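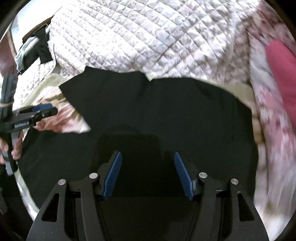
3.2 Reader letters and the wartime romance

We were lucky, and a little surprised, to find that the Candville library had kept 326 letters from readers of the Nisier paperback romances, most of them written to the publisher in November, when the holiday titles came out. Figure 3 sorts them by what the reader cared about most. We had expected the love story to win easily, and it did come first, but 37 of the letters hardly mention the hero at all and go on quite happily, for pages sometimes, about rationing, train timetables and whether a nurse would really have been given leave.

Figure 3. Main topic of each letter, Nisier collection.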